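Robot Learning for the Bench, Session 6: Learning from simulated demonstrations
Notes to go with Friday's lecture. Please read them before the practical if you possibly can.

Last time we finished with Antonina Zakharchenko's question, which I promised to come back to and then ran out of time for. She asked why we go to the bother of building a simulated lab at all, when there is a perfectly good arm downstairs and a cupboard full of tip boxes. It's a fair thing to ask, and I'd like to spend most of these notes on it.

The short version is that imitation learning is hungry. The method we are following this term, which the Rees group calls Trirnen, trains a policy on pairs of camera images and arm commands. It copies what the demonstrator did in each situation, so it only knows what to do in situations that look something like the ones it was shown. If every demonstration has the tip box squarely in the same spot, the policy learns that spot beautifully and very little else. Siebe Brouwer found this out last year with his first model — he moved the box by the width of a thumb and the gripper went faithfully to the old place.

So we want variety, and variety by hand is slow. In the simulator we can shift and turn the boxes, change the lighting and move the camera between one episode and the next, and we can do it overnight while we're all asleep. The training set for the practical has 2,358 episodes in it. I would not like to ask anybody to collect those by hand, and certainly not Siebe, who would probably say yes.

The simulated bench, first from across the room and then from close to the gripper:
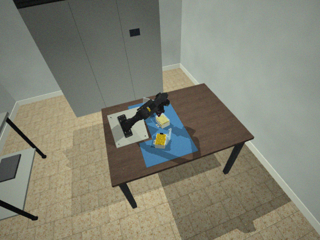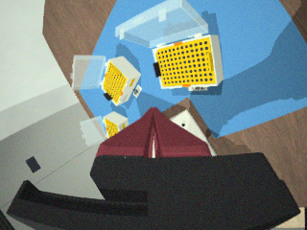

Now, a word about views, as this is where people tend to get into a muddle. A room view tells the policy where the arm is in relation to everything else on the table, but small things such as the holes in a rack take up hardly any of the image. A close view gives you plenty of detail near the fingers, and the fingers themselves then hide some of what you'd like to see. Trirnen takes both kinds, passes each through its own encoder and joins the results before predicting the next commands. You are welcome to try it with only one (it's a good exercise), but do keep the training set and the number of training steps the same, or you won't know what you have measured.

The policy predicts a short run of commands at a time, which we call a chunk. In our set-up a chunk is 15 commands long. Longer chunks give smoother movement, and they also mean the arm carries on for longer before it takes another look. Shorter ones react sooner and can dither dreadfully. Lies Van Damme will show you some of both in the practical, and I'd like you to watch for the moment when the gripper is nearly at the box, for that is where the difference shows up most clearly.

What about the real arm? Well, a policy trained only on rendered images may do very nicely in simulation and then struggle downstairs, as real plastic catches the light in ways our renderer doesn't manage. Clear lids are particularly troublesome. We therefore train in simulation first and then carry on for a further 2,000 steps with the 26 real demonstrations that Dirk Visser recorded in July. Please report the two stages separately when you write up. A single success rate for the lot hides the very thing we are interested in.

For the practical, bring your own copy of the Zirnano configuration file and change one setting only. Write down what you expect before you run it, even if it's just a line or two in pencil. Wilma Van Acker has the door codes and will be in the lab from two o'clock.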